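## Part 3: Setting up your watch for the Gondari loop

Right, you've got the route file from Part 2 and you've (hopefully) charged your watch. I'm using a Lullico, and the steps below are written for that one, but I've had a Zenen on the other wrist for a fair few long runs and the menus are close enough that you'll muddle through. Where they differ I've put a note.

Do all of this the night before. I once tried it in the car park at Sotelo with cold fingers and set off with the watch in pool swimming mode, and I didn't notice until the first climb!

### 3.1 Load the route

1. Plug the watch into your computer and wait for the little folder window to open.
2. Drag the route file into the folder called Courses. Leave the file name alone.
3. Eject the watch properly before you pull the cable out.
4. On the watch, hold the top left button until the menu comes up, then go to Run > Trail > Courses.
5. Pick the loop and check the total climb. It should say 714 metres. If it says anything wildly different you've loaded the old version, which went round the reservoir the other way and missed out the ridge.

**Note (Zenen):** the menu is called Routes and you have to send the file across from the phone app. It can sit on "syncing" for ages. Leave it alone and go and make a cup of tea.

**Caution:** don't load two versions of the same route. The watch shows them both under the same name and you can only tell them apart by opening each one, which is a misery in the dark.

### 3.2 Set your screens

I like three screens and no more. When I'm tired I can't cope with scrolling, and I really only want to know how far I've gone and whether I'm being silly on the hills.

1. Go to Settings > Data Screens and delete everything except the map (it'll grumble and ask if you're sure).
2. Add a screen with two fields, distance and time of day.
3. Add another with heart rate and climb remaining.
4. Turn off auto-scroll.
5. Press Save. If you just back out with the lower button it bins the lot, and yes, I've done that more than once.

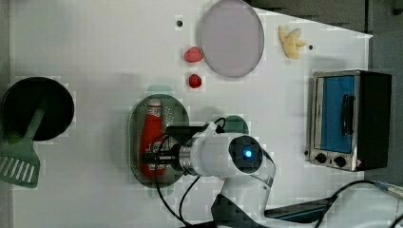

*Marnlea Trail Jogger*

Pace is missing from my list on purpose. On the ridge section I've seen mine drop to something I could beat pushing a wheelbarrow, and it only makes me cross and then I go too hard. If you really want it, use lap pace and put it on the second screen under the distance.

**Note:** if you wear reading glasses, choose the large font before you add the fields. Changing it afterwards puts them all back in the wrong order.

### 3.3 Alerts

The food alert is the one that has made the biggest difference to my long runs. I used to go off feeling marvellous, forget to eat, and then have a very sad hour on the way back.

1. Go to Alerts > Add New > Time.
2. Set it to repeat every 30 minutes.
3. Choose vibrate only. The beep is horrible and everyone near you will start checking their own wrist.
4. Type a short message if you like. Mine says EAT.
5. Go back to Alerts and add a second one, this time under Battery. Set it to warn you at 50 per cent.

When the battery one goes off, hold the top left button and switch to long run mode. You lose a bit of detail on the map but it still buzzes for the turns. I've got home comfortably every time doing it this way.

**Caution:** off-course alerts are switched on by default and they get very excited under the trees after the second stile. The path really is there! Follow the wall and the watch will settle down once you're out in the open again.

### 3.4 Check it before you go

1. Go outside, well away from the house.
2. Open the route but don't press start.
3. Wait for the ring round the edge to turn green.
4. Press start, jog to the end of the road and back, then stop and discard.
5. Make sure the route is still listed under Courses.

If the ring stays red, turn the watch off and on again and give it another go in a clearer spot. My road has tall houses on both sides and I have to walk down to the postbox before it'll behave.

On a brand new watch the first fix is slow, so don't panic. A borrowed watch needs one extra job: change the height and weight under Profile, or it'll give you somebody else's calories. Mine claimed 2,258 for the loop when it still had the previous owner's details in it, and I ate accordingly.

### 3.5 At the start

1. Stand by the gate at Sotelo, where the loop begins, and open the route.
2. Wait for green again. It's usually quicker here.
3. Lock the buttons if you're wearing long sleeves with tight cuffs.
4. Press start as you go through the gate.

The map will point you left along the lane. Stay on the right-hand side facing the traffic until the footpath sign, then it's tracks and fields all the way to the ridge. Part 4 has the turns that are easy to miss, including the one by the barn.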